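Rencontre publique avec la distribution de « Prorkemon », saison 2
Salle Clondstead, grande salle et coulisses
Liste de contrôle sécurité et conduite sur scène, avec commentaires
Visite du 3 avril 2023

Légende : C = conforme. R = réserve, à lever avant l'ouverture des portes. NC = non conforme. SO = sans objet, mention que l'on verra peu, tout le monde ayant un avis sur tout.

1. Accès du public

1.1 Jauge affichée à l'entrée et identique à celle de la billetterie. C
300 places assises. La chaîne Zeteo a reçu 4 000 demandes et nous a demandé si les marches comptaient comme des sièges. Les marches comptent comme des marches.

1.2 Issues de secours dégagées, portes manœuvrables d'une main. R
Côté jardin, rien à dire. Côté cour, la porte s'ouvre sur une silhouette en carton du personnage principal, grandeur nature, bras tendu. Elle est tombée sur l'inspecteur au premier essai et au second. À déplacer dans le hall.

1.3 File d'attente barriérée, passage libre sur le trottoir. C
Prévoir le retour de la file vers la gauche. Les habitués arrivent la veille au soir avec des pliants, et l'an dernier ils ont tenu leur propre liste d'appel, mieux faite que la nôtre.

1.4 Contrôle des sacs. C
Deux tables, quatre agents Heffernan. Les répliques d'accessoires de la série sont admises si elles sont en mousse. L'épée « presque en mousse » reste au vestiaire, avec un ticket.

1.5 Places pour fauteuils roulants, vue non masquée par la caméra de captation. NC
Les six emplacements sont juste derrière la grue. On y voit très bien le dos du cadreur. Soit la grue recule, soit les emplacements avancent, et les emplacements ont la priorité. À reprendre avec Zeteo avant la prochaine visite.
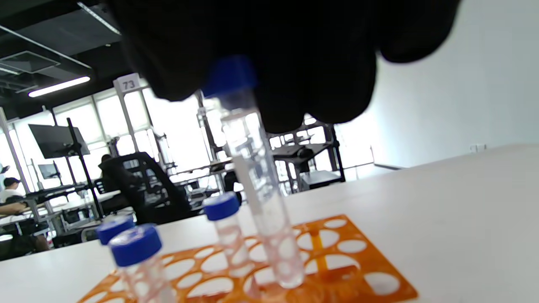
Tube à bouchon bleu et portoir orange.

2. Plateau

2.1 Estrade stable, jupe agrafée, nez de marche marqué. R
L'escalier central n'a pas de main courante. Les invités montent en talons, en direct, sous un projecteur de face, en saluant. Poser la main courante, même si le décorateur la trouve « très salle des fêtes ».

2.2 Câbles sous passage ou scotchés. C
Refait le matin même. Le scotch est neuf, il brille. À contrôler de nouveau après l'installation du générique lumineux, qui arrive toujours avec une rallonge que personne n'avait annoncée.

2.3 Fauteuils des invités. R
Huit fauteuils pivotants pour huit comédiens. Deux pivotent aussi vers l'arrière, où l'estrade s'arrête. Bloquer le pivot ou avancer la rangée d'un bon pas. Demandé aussi : une assise assez haute pour que l'on puisse s'y installer en robe sans mobiliser trois personnes et un plaid.

2.4 Niveau sonore au premier rang. NC
103 dB mesurés pendant la bande-annonce. La régie précise que c'est un moment fort. L'appareil est du même avis. À baisser, et bouchons en mousse proposés à l'entrée, gratuitement, dans autre chose qu'un saladier où tout le monde plonge la main.

2.5 Eau sur la table basse, bouteilles fermées. C
Une bouteille par personne, nom dessus. Pas de verre à pied. Pas de carafe non plus, pour qui se souvient de la soirée de lancement.

2.6 Fumée et effets. SO
La production y renonce. Elle y renonçait déjà la dernière fois, à quatre minutes du début. Relire cette ligne à quatre minutes du début.

3. Conduite sur scène

Cette partie est nouvelle. Elle reprend ce qui se pratiquait à l'oral, c'est-à-dire différemment selon les soirs.

3.1 Consignes remises par écrit aux invités et à l'animateur, une page maximum. C
La première version en faisait onze. Elle a servi à caler un praticable.

3.2 Règle du contact. R
Aucun invité n'est porté, soulevé, décoiffé, chatouillé ni débarrassé d'une pièce de vêtement « pour rire », par un collègue, par l'animateur ou par le public, sauf accord donné avant l'entrée en scène et en dehors de la présence de l'intéressé. Réserve maintenue tant que l'animateur n'a pas signé. Il a répondu par un pouce levé, ce que le formulaire ne prévoit pas.

3.3 Embrassades d'arrivée. C
Libres, à l'initiative de la personne qui les reçoit. Oui, cela peut donner un moment de flottement. On survit très bien à un moment de flottement, les deux tiers de la saison 1 en sont faits.

3.4 Signal d'arrêt. R
Main à plat sur l'accoudoir, deux fois : la régie coupe le micro du voisin et l'animateur passe à la question suivante. Testé, fonctionne depuis le côté jardin. Depuis le côté cour, le régisseur voit surtout la plante verte. Enlever la plante verte.

3.5 Référent présent en coulisse pendant toute la rencontre, identifiable. C
Brassard jaune. Il ne fait que cela, il ne va pas chercher de cafés.

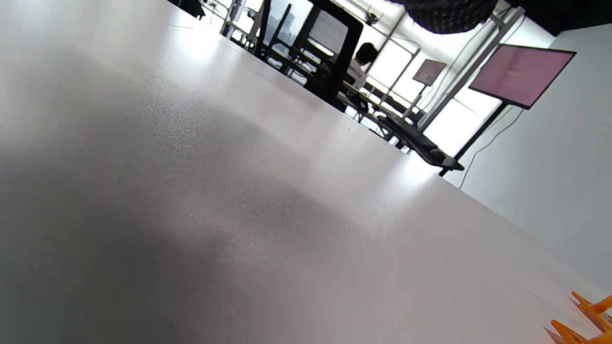 Commentaire anonyme déposé sur la version affichée en loge : le point 3.2 serait excellent s'il disait ce qui se passe ensuite. Tout le monde est d'accord avec la règle jusqu'au soir où quelqu'un la casse devant la salle entière, la salle rit, la personne visée rit aussi parce qu'il y a des caméras, et le lendemain on lit partout que c'était bon enfant. Écrivez qui arrête, à quel moment, et qui va lui parler après.

Commentaire retenu. D'où le point suivant.

3.6 Suite donnée à un incident sur scène. R (rédaction en cours)
a) L'animateur arrête, sans plaisanterie de raccord.
b) Le référent va voir la personne visée dès la sortie de scène, seul, porte fermée, avant le photographe.
c) Le rire de la salle ne vaut pas accord. Le rire de la personne visée non plus.
d) L'extrait n'est pas publié par Zeteo tant que la personne n'a pas répondu. Le service des réseaux demande sous quel délai elle doit répondre. Elle n'a pas de délai.
e) Fiche remplie le soir même. La fiche existe, elle est dans le classeur vert, le classeur vert est introuvable. Le retrouver.

4. Questions du public

4.1 Micros tenus par les agents et jamais remis au public. C
Mesure adoptée après la lecture intégrale d'un scénario de fan, treize pages, distribution comprise.

4.2 Questions filtrées sur papier. R
Le filtrage est fait, mais la question validée et la question posée n'ont parfois en commun que le prénom du comédien. Couper au bout de deux digressions. Sont refusées d'office les questions sur la vie privée, les grossesses supposées, le poids, les demandes en mariage et la fin de la saison 2, dans l'ordre inverse de gravité aux yeux de la production.

4.3 Montée sur scène d'un spectateur. NC
Le conducteur prévoit « un fan chanceux monte pour une surprise ». Quelle surprise, personne n'a su le dire, pas même l'auteur du conducteur. Supprimer, ou décrire.

4.4 Cadeaux remis aux invités. C
Déposés à la table du hall, étiquetés, ouverts par Heffernan. Les gâteaux maison sont photographiés, remerciés, et ne vont pas plus loin.
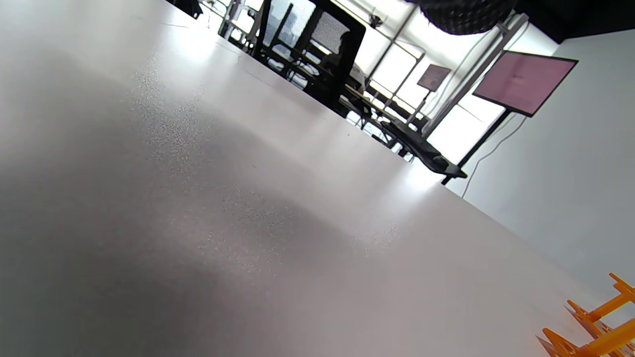
5. Dédicaces et photos

5.1 Table entre le public et les invités, d'un seul tenant. C
Elle fait la largeur qu'il faut pour signer une affiche et décourager l'accolade surprise.

5.2 Temps par personne. R
Avec 300 bracelets et une heure de créneau, le calcul donne douze secondes. C'est court pour un prénom composé. Soit on allonge, soit on limite à la moitié de la salle, soit on continue d'imprimer « moment privilégié » sur les bracelets et on assume.

5.3 Pose photo. C
Mains visibles, distance choisie par le comédien, indiquée par un carton posé devant lui : vert pour épaule contre épaule, blanc pour côte à côte, pas de carton pour pas de photo. Le système plaît. Un comédien a demandé un carton « pas avant mon café ». Refusé, à regret.

5.4 Sortie des invités par un autre chemin que celui du public. NC
Les deux chemins se rejoignent devant les distributeurs de boissons, et c'est exactement là que tout le monde s'arrête. Faire sortir les voitures par la cour de livraison. Demander la clé à Clondstead plus tôt que d'habitude, l'habitude étant de la demander pendant que les voitures klaxonnent.

5.5 Poste de secours signalé, accessible depuis la file. C
Deux malaises lors de la dernière édition, les deux avant l'arrivée des comédiens. Mettre de l'eau dès l'ouverture de la file.
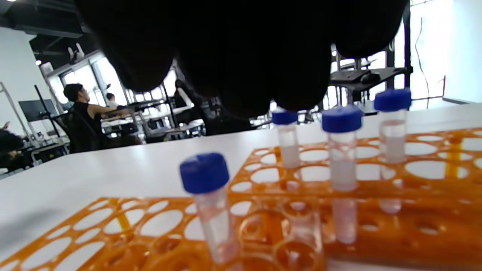

6. Coulisses

6.1 Loges fermant à clé, clé remise à l'occupant. R
La loge 4 ferme. Elle ne rouvre pas. Ne l'attribuer à personne.

6.2 Liste des accès coulisses à jour. NC
La liste porte deux fois la même agence, un chien, et la mention « + amis ». Le chien est le seul à avoir fourni une photo. Refaire la liste, noms complets, sans « + ».

6.3 Éclairage du couloir. C
Veilleuses bleues en état. La minuterie a été allongée, on ne finit plus le trajet à tâtons.

6.4 Prises de vue en coulisse. R
Autorisées dans le foyer des artistes, interdites dans les loges et dans le passage rapide derrière le rideau, où l'on change de veste. Le panneau existe. Il est accroché derrière le rideau, côté rideau.

Bilan de la visite

Les points NC (1.5, 2.4, 4.3, 5.4, 6.2) bloquent l'ouverture. Les réserves se lèvent par simple passage, de préférence avant midi, quand la régie répond encore au téléphone. La même liste servira en juin pour la soirée de clôture ; merci de ne pas la recopier à la main, la dernière copie avait transformé « issue dégagée » en « issue dégradée » et il a fallu deux courriers pour rassurer l'assureur.

Prochain contrôle : portes fermées, fauteuils en place, plante verte absente.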